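The packing arm at Oksanen, Morkimthorpe
02/06/2019

Management says the arm "frees people up." It has 162 shifts behind it, and I have yet to meet anyone who feels freed. Practice runs are done with small toys on a printed mat.
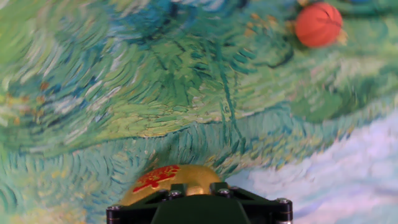
Sylvain Royer used to pack 427 boxes a shift. Now he resets the arm, fills in the log and waits — same pay, he says, longer days. The brochure promised 2,000. The best shift so far made 179.

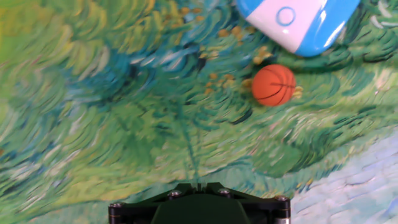
Small toy basketball on the painted-style mat, gripper at the bottom, something blue and white behind.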